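Standing stone (Ostcombe parish)

From my Ostcombe pages, last tidied up Sun 3 March

A standing stone is a single long stone that people set upright in the ground, usually on purpose and usually a very long time ago. You'll also see the word menhir, which comes from Breton and means more or less "long stone." I use the plain English name because that's what everybody I grew up with used, and because I never know how to say the other one out loud.

I've been keeping this article going for years now and it has gotten a bit baggy, so bear with me. It covers standing stones in general first and then the ones around Ostcombe, which are the ones I know by foot.

What counts as one

The stone has to be standing, or to have stood. A boulder dropped by a glacier doesn't count, even a handsome one — that's called an erratic, and I've been fooled by two of them. A stone that was once part of a burial chamber is a harder case. The cover and the earth can wear away and leave one upright slab alone in a field, looking for all the world like it was always meant to be single. Gateposts are the other trap! Farmers have been putting up long stones to hang gates on for centuries, and some of them took old stones to do it. If you find drilled holes or a rusty iron pin, you're looking at a gatepost, though it may have had an earlier career.

Most of the old ones in western Europe are put down to the late Stone Age and the Bronze Age. Dating a single stone is tricky. The rock itself is far older than anything people did with it, so what gets dated is the stuff in the hole it stands in: charcoal, bits of bone, now and then a broken pot. If the hole was dug out again later, say to straighten the stone, then all bets are off.

Shapes and surfaces

People tend to picture something gray and pointed like a tooth, and there are plenty like that. But flat-topped ones are common too, and so are thin slabs that look broad from one side and almost vanish when you walk around to the other. A few are wider at the top than at the foot, which always makes me nervous. Color depends on the local rock and on lichen, and a dark stone against a pale sky can look almost black.
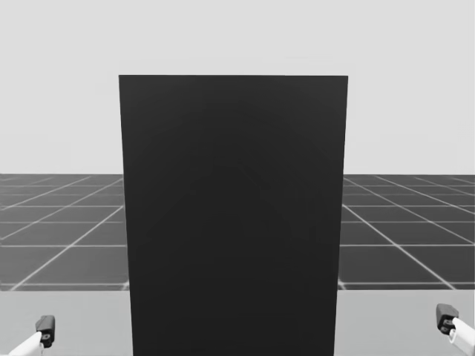 Nadja Fuchs wrote in to say that I make too much of shape altogether, and that whoever raised these things probably took whatever long piece of rock could be dragged to the spot without killing anyone. She thinks the setting mattered more: a ridge, a river crossing, a place you could see from the next valley. I've come around to about half of that. Plenty of stones do sit where a path would naturally go. On the other hand, at a few sites the builders walked right past perfectly good rock and hauled in something else from miles off, so somebody cared.

The Ostcombe stones

There are nine on my list, and eight of them are still upright. The fallen one is at Kotau, lying in bracken so thick in August that I've missed it twice. Lauri Räsänen, whose old survey notes I still carry around in a freezer bag, had it down as a possible pair with the stone at Zwane farm. The two would have been 115 paces apart by his stride. I have shorter legs and got a different answer, so I've left his in.

The Zwane stone is my favorite. Cows have rubbed against it for so long that there's a shiny band along one side at shoulder height (cow shoulder, that is), and the ground around it is worn into a dish. This is a real problem for standing stones generally. Once the soil goes from around the foot, the packing stones loosen, and one wet winter can bring the whole thing down. Fencing helps, although then you get brambles.

Stories

Nearly every stone has one. They walk down to the river to drink at midnight, or they were dancers who kept going into Sunday, or they can't be counted. Ours is said to turn around when it hears the church clock strike — and yes, as a kid I sat out there and waited.

See also: stone rows; cup marks; gateposts; Kotau field names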